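Page-Turning Rig: the August Grip Fault, Your Questions

I've had the same handful of emails over and over since we told people about the fault, so I'm putting my answers in one place. I'm Mansa Atinga, I look after the two-armed setup at Dumgate, and I was the one standing next to the stop button (eating a sandwich, if you must know). Last updated 30 Nov 2023. 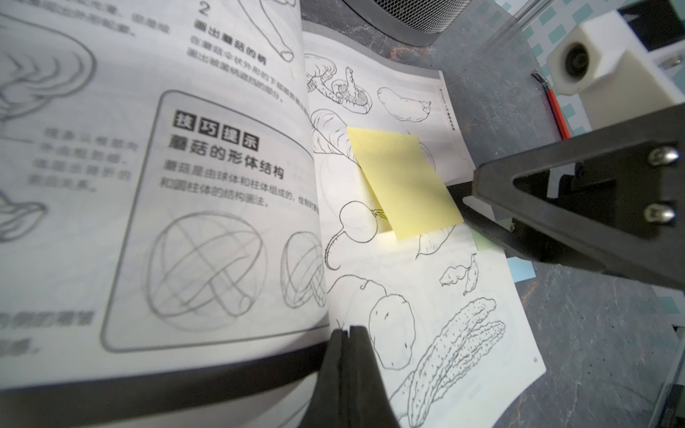
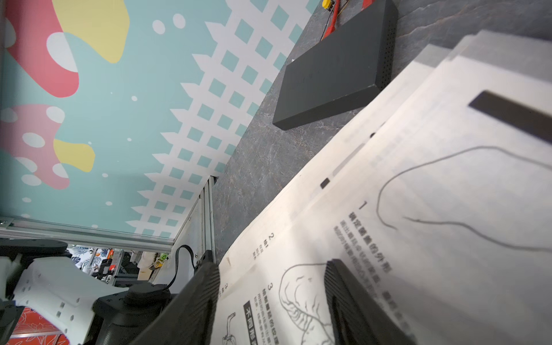
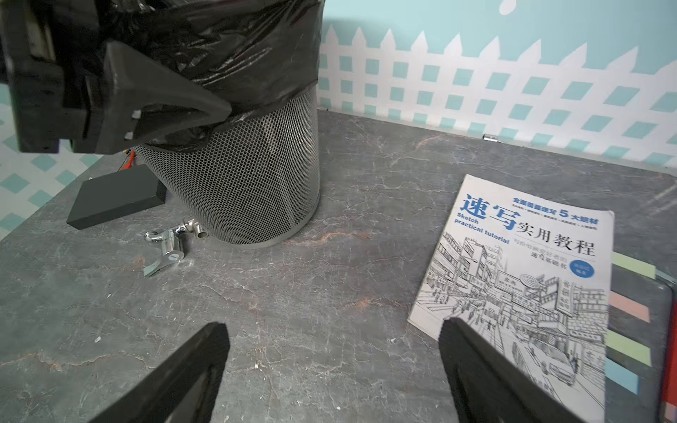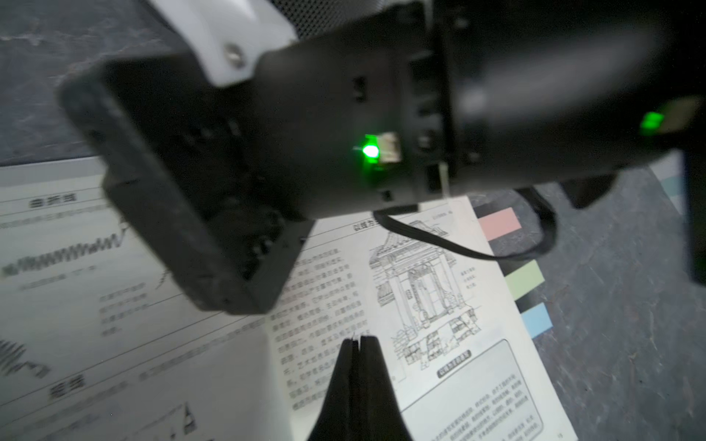 Wrist camera views from the bench. The third has the sketching book closed, with the other arm at the wastebasket.

What went wrong, in short?

One arm closed on a book and wouldn't let go. The software sent "open," the gripper reported "open," and the fingers stayed shut. Then the arm started its lift anyway, because as far as it knew its hand was empty. Up came the book, pages first, and down it went off the side of the table.

Was anybody hurt?

No! I was out of reach and so was Etornam Boateng, who was at the keyboard. The book lost four pages and I lost a bit of my lunch.

How fast did you stop it?

Slower than I'd like. The log has 17 seconds between the bad "open" report and my hand hitting the button. Most of that was me staring at it and thinking it would sort itself out. Please don't do that. If the fingers and the screen disagree, hit stop and wonder about it afterward.

So what caused it?

Two things that were each pretty harmless alone. A screw in the finger linkage had backed out far enough to jam it, and our Trarnis control software was reading the motor position, which looked fine. The motor had turned. The fingers hadn't. We now check motor current as well, and if it stays above 65 percent of the limit while opening, the arm freezes where it is.

Why freeze? Wouldn't it be safer to go limp?

I thought so too, and Kwame Asante talked me out of it. A limp arm drops, and there's a lot of arm up there. Freezing leaves it exactly where you last saw it, and you can work the book free by hand once the power's off at the wall — power off first, always.

Can I hold the page down while it's working?

Nope. I know it's tempting when a page is springing back up and the finger is nearly there. The inside edges of those fingers will pinch you, and the other arm may be moving on a job of its own. Hands stay behind the tape until both arms are parked.

Does it happen with other objects, or only with books?

Only books so far, but that's probably down to what we do most. Paper is sneaky, too. A few sheets bunched between the fingers don't load the motor much, so a stuck grip on a stack is harder to spot than one on something solid. We lowered the grip force to 60 percent for anything with pages.

Have you tested the fix?

Yep. Savvas Mitsotakis-Vlachou jammed the linkage on purpose 57 times, at different heights and angles, and the arm froze on every one. He enjoyed it far too much.

We have the same grippers. What should we check?

Power down, then wiggle each finger side to side. Any play at all, take the cover off and look at the linkage screws. Ours have threadlocker on them now and a paint line across the head, so a turned screw shows up at a glance. If you run Trarnis, ask Bláthnaid Phelan for the current-check patch. She'll want your version number first.

Are you still using the arm that failed?

Yes, with a new linkage from Pekance. The old one is in a bag in my desk drawer, and you're welcome to come by and look at it.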